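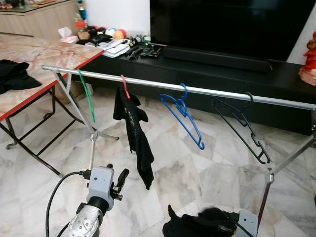 Review: the Drulitz Vik garment rail, after one winter

My apartment was built by people who owned two shirts. There is a single closet, it is as deep as a cereal box, and the landlord has put the water heater in half of it. So in January I bought the Vik, a freestanding rail from Drulitz, and I have been living with my wardrobe in public ever since.

Assembly first. The instructions are seven drawings and no words, and the fourth drawing shows a man looking pleased about a screw that does not come in the box. I checked the box, the bag, the other bag and the dog's bed. I then wrote to Tradside, where I bought it, and got a reply from Thierry Royer in customer care saying the screw was "optional in this version." The man in drawing four would be crushed. The whole job took me forty minutes, most of it spent on my knees under the couch.

Once up, it holds clothes. I'd love to leave it there, but there are different kinds of holding. Shirts, fine. Light jackets, fine. Two winter coats side by side, and the thing develops a lean, like a guest who has decided to stay for another drink. Put the heavy stuff over the legs and keep the middle for summer dresses and regrets.

The feet are my main complaint. They stick out farther than you expect, and they are exactly as high as a toe. I have met both ends of the Vik at 3 a.m. and can report that they are equally firm.

Dust is the other thing. Closets have doors for a reason, and I now own a navy blazer with gray shoulders. My neighbor Sibel Saraç throws an old bedsheet over hers at night, which works, though from the hallway it looks like she's hiding a horse.

I had the Rostitz before this, and it rolled. People think they want wheels. My floor slopes toward the kitchen, and so, by morning, did my pants. The Vik stays where you put it, and it wipes clean with a damp cloth, and it has not squeaked once. It also comes apart again without a fight, so I can fold the whole mess behind the bedroom door when my mother visits.

Would I buy it again? Yes, on sale, in a bad mood. Buy decent hangers at the same time. Mine are a mixed bunch from three different roommates and the narrow ones leave little horns on the shoulders of every sweater I own.

Rating: 7 out of 10. I took off a point for each big toe, and one for the screw.

Filed under: Small Spaces, Things I Paid For

Recent reviews
The shoe bench that is too low to sit on
Over-door hooks, and what they did to my door
Eight months with a folding ironing board
A vacuum bag for sweaters (it leaks)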